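3. Who Passes an Award On, and Who Lets It Drop

I started this part of the study thinking the rules would do most of the work. A blog award usually arrives with a little list attached: thank the giver, post the badge, tell your readers so many things about yourself, name the next bunch of winners. I figured longer lists would kill a chain faster. They didn't, at least in my sample.

I pulled 1,480 award posts from the public archives at Kastorgate, a hosting site for hobby blogs, and threw out anything where I couldn't find the post that had handed the award over. I coded each one for how many rules it repeated, how many it quietly dropped, and whether any of the newly named blogs picked the thing up. Figure 2 goes with this section.
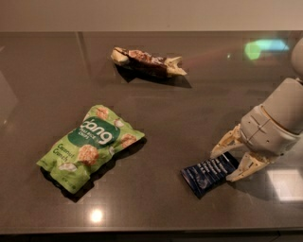

Lytvynenko

The dropped rules are where it got fun for me. Thanking the giver almost always survives (people are polite!), and so does the badge. The "seven facts about me" rule gets bent in all sorts of ways. Some writers gave 7 as asked, some stopped at four and wandered off into a story about their lunch, and one horror movie blogger listed only favorite deaths. I counted all of these as partial compliance, which a stricter coder might not.

Naming new winners is the step that fails most. Plenty of bloggers wrote something like "if you're reading this, consider yourself tagged," and I came to think of that as a polite dead end. In the Sunau group – a cluster of roughly 200 movie and book blogs that link to each other constantly – open tags like that were hardly ever picked up. Direct links did much better, especially when the giver had left a comment on the other blog to say so.

I also checked the smaller Pladalcombe set, mostly craft and baking blogs, to see whether the pattern held outside movie fans. It did for the open tags. The badge was a different story, with many writers redrawing it in their own colors, so my image matching missed a lot of them and I had to go back and code those by hand.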